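Cekgate Cell Starter Kit: a lot of money for some calibration and a box of finger covers

Rating: 3 out of 5
Bought from: Sachdeva, online
Price paid: $2,219 with the software license

I'll start with the box copy, which promises "a working two-arm cell before lunch." I've been setting up small arms for a while and I have never seen anything work before lunch. I bought the kit anyway. Custard, our two-armed machine, had been drifting on its left side for months, and I was tired of fixing the same offset by hand every time a wrist came off for cleaning.

What you get is a set of textured finger covers, a pair of wrist camera brackets, a bag of cable clips, a torque driver, a hex set that I already owned three of, and a license for Ava, the calibration program. There is also a printed manual, 17 pages, four of them legal notices.

The brackets are fine. They went on straight, the screws were the right length, and the camera hasn't moved since. I have no complaint about them except that I could have had something close to it made for a lot less.

The finger covers are better than I expected and I went looking for reasons to dislike them. On smooth round things the bare fingers used to need so much force that I worried about the motors. With the covers on I turned the grip limit down two steps and kept it there. They do pick up dust. On a tile floor they pick up a lot of it, and the grip gets noticeably worse before they look dirty, so wipe them every day you run. The manual says weekly. I don't believe whoever wrote that owned a floor.

Then Ava. The claim is that full calibration takes 90 minutes. My first run took most of an afternoon, and a good part of that was spent on a screen that said "settling" and nothing else. The second run was quicker. The hand-to-camera step really is good, I'll give it that: the left arm now goes where I ask it to go, near enough that I stopped checking. But the default routine only knows tabletop poses. We work at floor level, with furniture, and the low poses have to be taught one at a time. If you pass over this step (it's marked "optional") the arm comes in too high on anything near the ground.

For checks I use whatever is hard to hold: one smooth tapered thing with a metal band, and a plastic chair on its back. If the wrist is off, those will tell you.
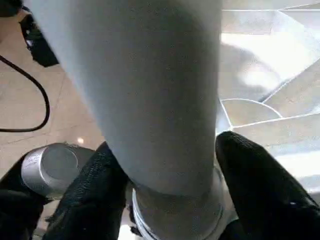 Fingers closed just above the band.

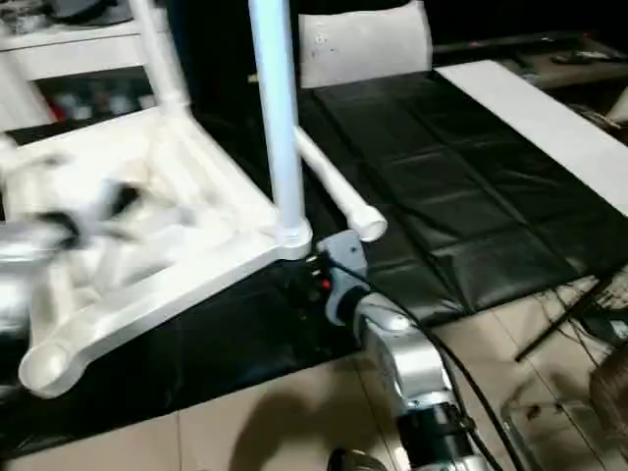
Reaching low, toward the base of a chair leg.

Cable handling is where I'd knock off a whole point. The clips are made for a thinner cable than the one on our arms. Two popped off in the first week - both at the elbow, where the bend is tightest - and I went back to hook and loop straps. The manual has one drawing of the routing and it shows an arm folded up in a position I have never once used. Leave more slack at the wrist than the drawing does. Then run the arm slowly through its lowest and farthest reach, with a hand on the stop button, and watch the cable the whole way. Do it again after you tighten anything.

The torque driver clicks where it should, according to my own. The settings table in the manual lists the wrist screws twice with two different values. I wrote to Sachdeva to ask which was right and got a polite reply saying to use the lower one. The download version of the manual had the same mistake last time I looked.

Now the money. You can buy the hardware alone for $800, and that's what I'd tell most people to do, if they already have a calibration program they can stand. The rest of the price is Ava, and Ava is a decent tool with a clumsy setup screen and no way to save a half-finished run. Lose power in the middle and you start over. I found that out in December with a space heater on the same circuit, which was my fault, but a program at this price ought to save its work.

Would I buy it again? The covers, yes, and I've already ordered a second set. The brackets, probably. For the license I'd wait for a sale, or for them to fix the saving. Anyone working only on a bench could add a star to my rating. If your arm spends its day near the floor, set aside a full day for setup and buy your own straps.

Small note for people with the older wrist flange: the kit fits, but you need the thin spacer, and it's taped inside the lid of the box. I nearly threw mine out.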